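Betreff: Re: [zelle-liste] Regalzelle Hallstead, Greifer nach Fingertausch

Laurier Gill schrieb:
> Nach dem Tausch der Finger stimmt der TCP nicht mehr.
> Offset neu vermessen oder alte Datei laden?

Neu vermessen. Die alte Datei gilt nur für den Satz von Hervieu.

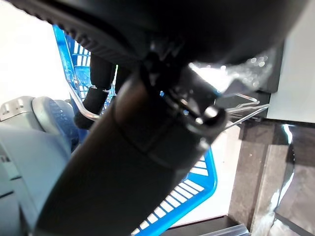 Den Schlauch (oder das Kabel) am Handgelenk vor jeder Messfahrt prüfen. Neben dem blauen Korb hängt er frei herunter - in dieser Stellung Abstand zum Korbrand kontrollieren. Danach Referenzfahrt, 3 Wiederholungen. 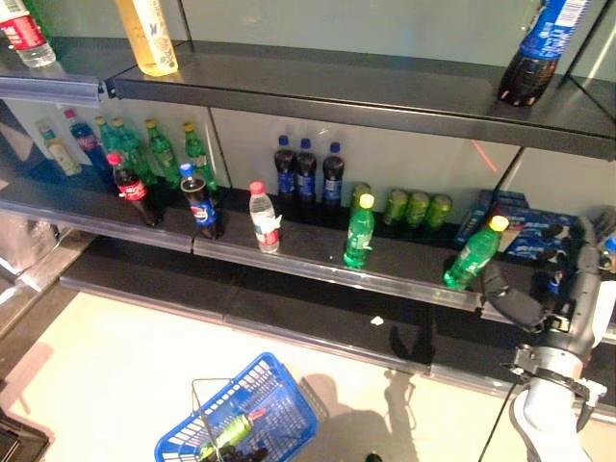 Ludivine Caron
Instandhaltung, Zelle Sonora

Parameter 434 steuert den Schließweg, 487 die Haltekraft. Zuerst den Weg einstellen.

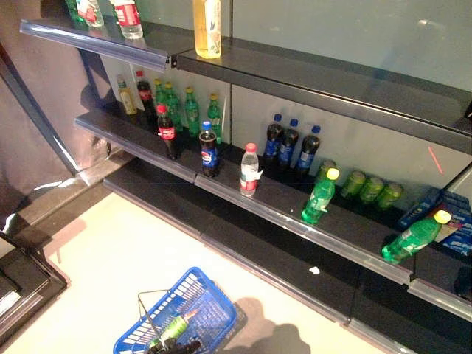
Die Kraft erst danach in kleinen Schritten anheben. Meldet die Omex-Steuerung Fehler 796, Nullpunkt neu setzen.
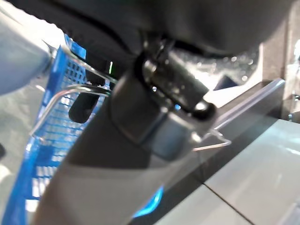
Anschließend Klemmschrauben nachziehen und den Datensatz sichern - bitte mit neuem Namen.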